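Let the Tomatoes Be Ugly

I have been told, more than once, that I am a bore about tomatoes. Fine. I grew up in Betdale, where we had two grocery stores and a farm stand, and the farm stand was where you went if you wanted to eat anything that had touched dirt in the past week. So when people tell me they don't like tomatoes, I want to ask which ones they mean. Usually it's the pale slices that come on a burger in January, and I don't like those either.

My gripe is with the way we shop. We buy with our eyes, and the stores know it. Go stand in the produce aisle some afternoon around five and watch people pick. They turn each one over, find a tiny brown line near the stem, and put it back like it insulted them. I've done it too! I once spent so long choosing four peaches that a woman reached around me, took the ones on top, and left.

The thing is, those little brown lines mean very little. Some of the best tomatoes I've ever eaten were split at the shoulders and lumpy as an old sofa cushion. Elsa Eide, who runs the stand on the Tangen road, keeps a crate under the counter for the ones she figures won't sell. Cracked ones, double ones, ones with a nose. She charges less for those and I go straight for them every July. I make sauce, I make toast with tomato and too much salt, I eat a few over the sink with the juice running down to my elbow (my husband leaves the room).

Elsa told me once that the crate makes up a bigger share of her picking than I'd ever guess, and that a good part of it goes to her neighbor's pigs. Lucky pigs, I guess. But somebody watered those plants and tied them up and picked hornworms off them by flashlight, and then the fruit got turned down over its looks.

Now, I'm not saying every pretty tomato is a fraud. The little ones are a different story, and I'll happily eat those all winter. A cherry tomato can travel a long way and still have some sugar in it. They come glossy and round and all alike, and that's kind of the deal with them. Kids like them. I like them. You can put a bowl of them out at a party and it'll be empty before the cheese gets touched.
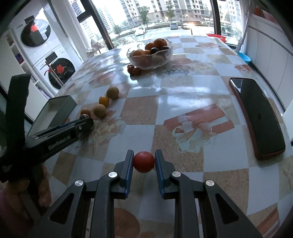
One cherry tomato, red and glossy.

It's the big slicers that get the raw deal. We want them to look like the little ones, smooth and even and the same red all the way round, and so growers plant the kinds that do that, and pick them early enough to survive the truck. Then we get them home and complain that they taste like a wet napkin. Well, we asked for it. We asked for it every single time we put the lumpy one back.

I had this argument with my friend Ingegerd Björklund last summer, and she's a tough one to argue with. She said it's all very nice for me, with my farm stand and my free mornings, but she gets off work at seven and shops at whatever is open, and she's not going to dig through a crate looking for a tomato with character. She wants six that will still be okay on day four. I didn't have a great answer for her. She's right that a cracked tomato goes downhill fast, and if you live alone and cook twice a week, that matters.

Still, I don't think it has to be one or the other. The store in Remow started putting out a bin of odd-looking vegetables by the front door this spring, priced low — crooked carrots, small peppers, potatoes shaped like other things. I've stopped in a few times and the bin is usually picked over by suppertime. So some of us will buy them, as long as they're cheap and we don't have to go hunting. I'd love to see the same thing with tomatoes in August, when there are so many around that people leave bags of them on each other's porches.

And if you've got a sunny step and a bucket, grow one plant. Just one! Mine last year came up crooked and leaned on the railing all season, and it gave me tomatoes until the first frost. Not one of them would have made it into a store. The biggest looked like a fist in a mitten. I cut it up for lunch, and Ingegerd, who had stopped by to return a cake pan, ate most of it standing up.

She still buys hers in the six-pack. I've decided to leave her alone about it until August.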